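Waste storage in small flats: an interview with Pilar Escobar

Filed under: Home > Storage and Waste > Interviews

Print this page | E-mail this article

Shares: 50 | Comments: 5

Pilar Escobar has spent most of her working life on the question of where rubbish sits between the moment it is thrown away and the moment it leaves the building. She trained as a building services technician, moved to the housing office at Starnville, and now writes the waste guidance that is handed to incoming tenants with their keys. The guidance runs to two sides of paper. The version before it ran to considerably more, and she describes it as "accurate and unread".

We spoke in January, shortly after the revised sheet went out to the 411 flats in the Espinoza blocks. Most of these are one-room or two-room units with a galley kitchen and no utility cupboard. The original drawings allowed for a bin under the sink. That space was later taken by the water meter and its stopcock, and tenants have been improvising since.

"The usual answer is a free-standing bin at the end of the worktop," Escobar said. "In those kitchens the end of the worktop is the doorway. So the bin goes into the living room, the lid is left up, and after a month people stop using the bin and only use the bag."

She does not object to a bag without a bin, provided it is treated as a short-term arrangement. Her concern is the floor. A bag that stands directly on a floor covering has no rigid base, so the contents settle into the lowest point and any liquid collects there. Thin plastic then has to resist both the weight from above and whatever is sharp inside. On tile a leak can be mopped. On carpet it goes into the pile and the underlay, and it is normally found by smell.

"We replaced carpet in several flats at the last change of tenancy," she said. "The inspection notes say 'staining, source unknown' again and again. I would not claim every one of those was a bag. Some will have been plant pots."

The sheet therefore recommends that light, dry waste be hung and that kitchen waste be kept in something with sides, however small. Tenants are asked not to drill, as the partition walls are thin and the fixings pull out. Adhesive hooks are permitted. Escobar tested the type sold as Flutis in the office for a fortnight before agreeing to mention hooks at all, and her conclusions are cautious.

"The wall matters more than the hook," she said. "Smooth paint that has been wiped and left to dry is good. Anything textured is poor. Anything repainted recently is poor, because you are sticking to paint that has not stuck to anything yet. And you load it the next day. People load it straight away and then write to me."
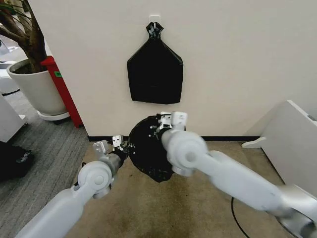
Escobar's preferred way of hanging a bag is by its own neck. Handles, where a bag has them, stretch unevenly and tilt the load to one side. A bag hung by a single point on its rim opens slowly and sheds its contents down the wall. She gathers the whole opening, twists it and knots it, then loops the knotted neck over the hook, as with the black bag on the off-white wall here, so that the lower part can hang flat against the paint. "If it hangs flat it is not overfilled," she said. "If it stands off the wall, take it down." The second bag, the lumpy one on the carpet, has the shape she asks tenants to look out for when they check their own floors, and the darker patches in the tan covering, stain or shadow, are the sort of mark that gets written up at an inspection.

The method has its critics. Wenceslao Ibarra, who handles repairs for the same blocks, would prefer that nothing were hung on a wall in any flat. He points out that a failed hook takes a disc of paint with it, and that matching a five-year-old off-white is slow work. Escobar accepts the point and has costed it. A patch of paint is a small job. A room of carpet has to be measured, ordered and fitted, and the furniture has to go somewhere in the meantime.

On bag size she is strict. The sheet asks for the smallest bag that will last until the next trip downstairs. Large sacks are sold cheaply in rolls of 50, and she believes the price encourages tenants to keep a sack until it is full, which in a single-person flat may take about 2 weeks. Food waste should not be indoors for that long in any container.

She also advises against pressing a bag down to gain room. The trapped air has to leave by some route, and a side seam is often the weakest one. Her instruction is to hold the neck loosely, let the air out by hand, and tie above the contents with enough spare plastic to grip. A bag tied too close has to be carried by its sides, and thin plastic tears where the fingers go in.

The next revision will deal with recycling. The Drandura block has a new bin store with separate bays, and Escobar expects to rewrite at least half of the second side. She is undecided on whether the hooks paragraph will stay.

"It gets the most questions," she said. "Either it is useful or it is badly written. I have asked for the letters to be kept so I can find out which."

Tags: bin bags, adhesive hooks, carpet care, rented flats

Print this page | E-mail this article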